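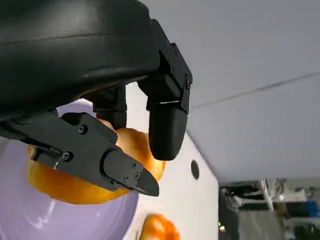
Wurnis Dexterous Handling Team, Plorkunham Workshop

Progress report to the Petkov Fund, covering March through June

The short version first: the Wurnis project is in good shape, the hands are doing things we didn't expect to see until next year, and we had a safety fault in May that stopped all work for four weeks. Most of this report is about the fault. We think you should have the full account, and we also learned more from it than from any stretch of smooth running so far.

When we last wrote, the arms could place a soft block on a plate and let go of it cleanly most of the time. Since then we have moved to real food. Citrus fruit came first, then small ribbed pumpkins and cut pieces of squash. We love the citrus work in particular. The peel gives a little, the fruit wants to roll, and the fingers have to settle around it before the arm lifts. Watching that come together in March and April was a real pleasure, and by the start of May the whole team was crowding around the table at lunch to see the next run.

What went wrong

In the second week of May the left arm was holding a mandarin a short distance above the plate when the operator saw the fingers start to tighten. There was no command to do this. The operator pressed the emergency stop, as we all train to do. The arm froze at once. The hand did not. It kept squeezing until the peel split, and it was still pulling current when we shut off power to the bench at the wall.

No one was hurt and no one had a hand near the fingers. We want to be plain about why this still counts as serious. Our operators do reach in between runs to straighten a plate or pick up a dropped fruit, and they had been told that the stop button made it safe to do so. On that day it would not have been. We stopped all powered work the same afternoon and told your office the next morning.

Looking back through the logs, we found that it had happened once before. There were 2 events in total. The earlier one was in April and had been written up as "fruit damaged, operator error." It wasn't operator error. The current trace has the same shape, and we should have caught it then. The operator has had an apology from us, and the entry has been corrected.

How we traced it

There were two separate problems, and it took us a while to stop treating them as one.

The first was the squeeze itself. The hand controller holds its last good force reading if a new one doesn't arrive in time. That is fine for a dropped message or so. In our case the connector at the wrist was working loose each time the forearm rolled past a certain angle, and readings were going missing for much longer stretches. The controller was looking at an old, low number, deciding that the grip was too light, and adding force. It went on adding force for as long as the number stayed old. We could bring the fault on by hand, with the fingers closed on a foam ball and somebody wiggling the connector from behind the guard.

The second was the stop button. When Drokora supplied the arms, the stop circuit covered the arms and that was all it needed to cover. The hands went on later, and we ran them from their own supply. The stop reached the hands only as a software message, sent over the same link that was already failing. This was our wiring and our oversight. Drokora's documents say clearly that added tooling has to be brought into the stop circuit by whoever adds it. We had read that page and ticked it off on the strength of the software message.

The connector fault would have been a nuisance if the stop had been wired properly. We have ranked the two that way in our risk register, with the stop circuit first.

What we changed

We made five changes, and all of them are finished on both arms.

The hand supplies now run through the hard-wired stop. Pressing any button on the bench removes motor power from the hands as well as the arms.

The controller now treats a late force reading as a fault. If readings stop arriving, the hand holds its position without adding force, and the arm stops where it is.

There is a hard current limit in the hand's own firmware, set well below what it takes to split a peel. No command from the main computer can raise it.

The wrist connectors were swapped for a locking type, and we rerouted the cable so that forearm roll no longer tugs on the plug.

Nobody reaches onto the table until the key switch is off and the operator has said so out loud. It felt silly for the first few mornings. Now it's habit.

One side effect deserves a mention. With motor power gone, the fingers relax, so pressing the stop during a lift drops whatever is being held. We talked this over at length. For fruit above a plate we're happy to accept a drop every time. For anything heavy or breakable we would need a different answer, most likely a brake in the finger drive, and we don't have one yet.

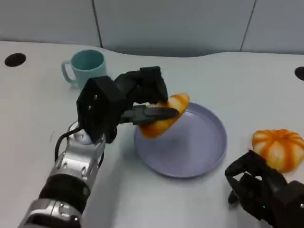 Handling Trials

Powered runs restarted in June. We began with foam, went back to citrus once the new stop had passed its checks, and then brought in the squash. Between the restart and the end of June we completed 263 runs with the new wiring and firmware in place. There was no unexpected closing in any of them. The late-reading check did trip a handful of times in the first days, always during fast forearm rolls, and each time the hand held still just as it should. Shortening the cable loop inside the housing took care of most of that.

The squash is a lovely test piece and we wish we had started using it sooner. A cut wedge has a ribbed outside, a flat inside and an awkward balance point, so the hand can't get by with one standard grip. The left hand now takes a wedge from the table and brings it tilted over the lavender plate, and the software picks a lowering angle from how the weight sits in the fingers. We keep whole pumpkins on the table as well, along with the odd mug, so the planner has to find the right target and keep clear of everything else.

The lower current limit worried us. We thought it might be too weak for a whole pumpkin, which is smooth between the grooves and heavy for its size. The answer has been to put the fingertips into the grooves. That gives a secure hold with far less force, and it came straight out of having to live within the limit. We're now trying the same idea on the wedge, where the ribs are shallower, with mixed results. Wet cut faces still slip. We have a rougher fingertip pad on order.

Effect on schedule and budget

The stoppage used up the slack we had set aside for spring. Two-handed passing, which was due to be shown at the end of June, moves to September. Nothing else on the milestone list changes. Parts for the stop circuit and the connectors came out of the maintenance line and we aren't asking for more money.

We would like to move a small part of the travel line into an outside review of the stop circuit. We tested it ourselves — every button, with each hand open, closed and holding an object — but we also missed the original problem ourselves, and a fresh pair of eyes seems worth paying for. If the Fund agrees, we can book the review for July.

Still open

The force trace from the April event has a small dip just before the readings go missing, and we can't explain it. It doesn't appear in the May trace, and we haven't managed to produce it on the bench. It may be plain electrical noise. We're leaving extra logging switched on until we know.

The written procedure for visitors still describes the old button behavior. Visitors are being kept behind the guard until the new version is signed off.

Drokora has asked for a copy of our wiring notes for other customers who fit their own hands, and we're glad to share them. The drawings need tidying before they go out. We'll send the Fund the same set, along with the raw logs from both events, as soon as that's done.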